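Tinura Centre: changes to parcel and donation handling

Eritz Community Services has revised the way donated household goods are received at the Tinura Centre. The new arrangements take effect in March and apply to all individuals, schools and workplaces delivering goods to the Sandhu Street entrance.

The Centre received 4,000 donated items during the past financial year, and storage capacity was exceeded in three separate months. Donors are therefore asked to book a delivery time before attending. Unbooked deliveries will be accepted only where space is available at the receiving bench.

Goods should be packed in cardboard boxes of a size that one person can lift safely. Boxes should be left unsealed, with the flaps open, so that contents may be checked on arrival. Linen, kitchenware and children's books remain in high demand. The Centre is unable to accept mattresses, car seats or electrical goods without a current safety tag.

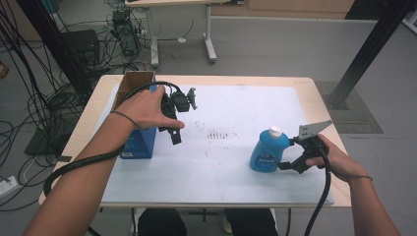 Winter linen program

The Steltivness program will again supply sheets, doonas and towels to households moving into transitional accommodation. Last winter it assisted 166 households across the region, and a further 130 are expected to be referred by the end of August.

Donated linen must be laundered and free of tears or stains. Single and double sheets are particularly sought. Organisations wishing to hold a workplace collection may obtain a registration form from the front counter or by writing to the program office. Completed forms should be returned before the end of April.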